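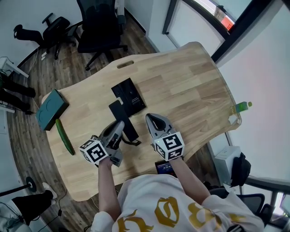 Home News Clubs What's On Contact
Search this site Enter keyword Go

PRESS RELEASE
2/12/24

Brenach student club wins a place at the Trerby Robot Challenge

Hello from the Lanemwood Robotics Club! I'm Despina Sarantis, I run the club's teaching group, and I've been told to keep this short (I won't manage it).

We're in! Our students have been picked for the Trerby Robot Challenge in May, one of 19 student teams going through, and I may have shouted when the email came. We've never got past the entry form before, so you'll forgive me a bit of noise.

The task this year is packing. Each team's robot has to pick up everyday things and put them where they belong, and the judges won't say what the things are until the morning. It could be a box, it could be a bottle, it could be a cucumber. So we practise with all sorts, and our desks look like somebody has tipped out a shopping bag.

Our students teach by doing. They hold a pair of hand-held grippers, one in each hand, and work through the job themselves, over and over. Each gripper carries a white cube printed with black-and-white patterns, which lets our software work out where it is and how it's tilted. All of that gets saved, and the robot learns from it later on. We've got 300 good goes saved so far, and 124 of those were done in the last fortnight, so you can tell the news has perked everyone up!

It's harder than it sounds. You have two fingers on each side and no sense of touch to speak of, and flat things are the worst. My own first try at lifting a thin box took me 10 minutes and I'd rather not talk about it.

Stelios Karras, our team captain, is in his second year at college and has been with us since he started. "I thought I'd be writing code all day," he told me. "Mostly I've been learning how I pick things up. You do it without thinking, and then you have to slow right down so the robot can follow. My mum says I unload the dishwasher differently now."

A big thank you to Spanos, the hardware shop on the high street, for paying our entry fee and for the endless supply of sticky tape. We still need help with the coach to Trerby, so if your firm would like its name on our team shirts, please do get in touch.

New members are welcome all year, and you don't need to have built anything before. Come along, have a go with the grippers and see how you get on. Local press are very welcome too, just drop me a line first so I can find you a chair.

Press contact: Despina Sarantis, Lanemwood Robotics Club, Brenach

© Lanemwood Robotics Club | Contact us | Back to top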